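Slide 6 - Putting the rope away

OK, my favorite part of the whole talk! Ask who has a battle rope at home. Then ask who has tripped over it.

When I started at Wuletti I just kicked ours into the corner, and every class began with untangling. Now we coil it flat on the floor, and I love doing it.

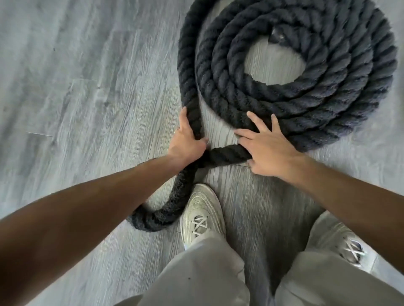 Coiling the dark rope, one hand gripping, one hand flat.

Talk through the hands slowly. Press each turn snug against the last one. If a loop crosses over itself, let the rope roll and it'll lie down - don't yank.

Pass around the short piece from Haf Mostyn so people can feel the twist. Give them 2 minutes to try a coil in pairs.

Next slide: kettlebells.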